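Griltby Building, Ground Floor
General Safety Inspection: Checklist and Comments
Date of inspection: 2023-06-06
Inspected for: Skodstead Property Office
Previous inspection: November

Ratings used: S (satisfactory), A (action needed), N (not applicable). Comments are given where the rating alone would not be clear to the tenant.

1. Exits and corridors

1.1 Exit doors open fully from the inside without a key. S
1.2 Corridors clear to full width. A
Comment: Flattened cartons were stacked along the east corridor outside Room 8. The remaining width was under the minimum set in the lease. Cartons are to go to the loading area the same day they are emptied.
1.3 Exit signs lit. S
1.4 Stair treads and handrails secure. A
Comment: The building dates from 1886 and the rear stair is original. The fourth tread from the bottom moves underfoot. The handrail bracket noted in November has been replaced.

2. Fire equipment

2.1 Extinguishers mounted, sealed and tagged. S
2.2 Extinguisher access clear by 3 feet. A
Comment: A coat rack stands in front of the unit by the mail shelves. This was also noted in November.
2.3 Alarm panel shows no faults. S
2.4 Fire doors close and latch unaided. A
Comment: The door to Room 503 is on the upper floor and is outside this inspection, but the tenant reported that it sticks. The report has been passed on to the Skodstead office.

3. Work surfaces, walls and floors

3.1 Wall tile intact, with no open joints. S
3.2 Floors even and free of trip hazards. A
Comment: The edge strip at the kitchen doorway has lifted at one end. It has been taped as a short-term measure and must be refastened.
3.3 Tables stable and in sound condition. S 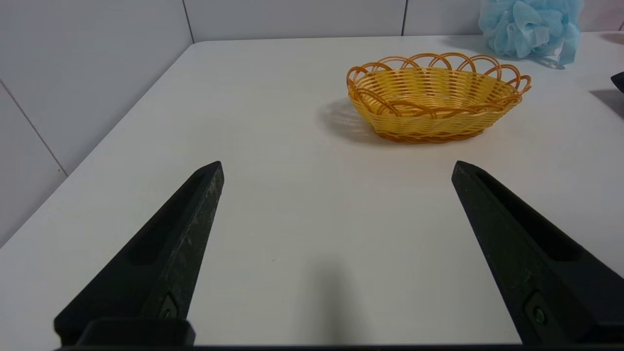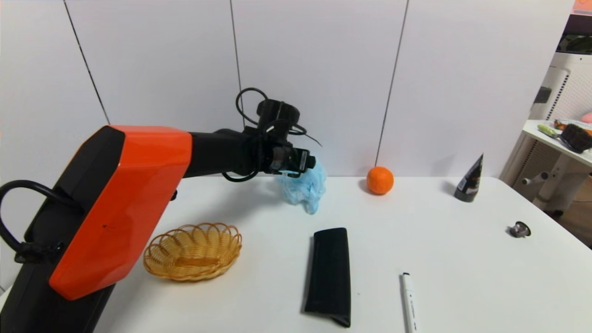 White tabletop, ground floor.

3.4 Storage shelves anchored. S
Comment: Load labels are missing from two bays in the supply closet. The Uzor shelving in that closet has a posted limit of 1000 pounds per bay, and the labels should be replaced so that staff can read the limit without opening the manual.

4. Electrical

4.1 Panel doors closed and circuits labeled. A
Comment: Circuits in the lower row carry handwritten labels that have faded. A typed directory is requested.
4.2 No extension cords used as permanent wiring. A
Comment: One cord ran under the mat at the reception desk. It was removed during the visit. A request for an added outlet may be made through the usual form.
4.3 Outlets near sinks have working ground-fault protection. S

5. Kitchen and restrooms

5.1 Hot water within the permitted range. S
5.2 Cleaning products stored in labeled containers. A
Comment: A spray bottle under the kitchen sink had no label. The Ternari concentrate must stay in its own container, and any bottle filled from it must show the product name and the date of mixing.
5.3 First aid kit complete. A
Comment: Eye wash expired. Adhesive bandages low.
5.4 Exhaust fans working. S

Follow-up

Items 1.2, 2.2 and 5.3 are to be corrected within 8 days of receipt. Item 1.4 is the responsibility of the property office, and the rear stair is to be used for emergency exit only until the tread is secured. All other action items carry the standard term in the lease.

Item 2.2 is a repeat finding. A third finding on the same item will be handled under the notice section of the lease.

The signed response sheet should be returned to the Skodstead Property Office with receipts for any outside repair work.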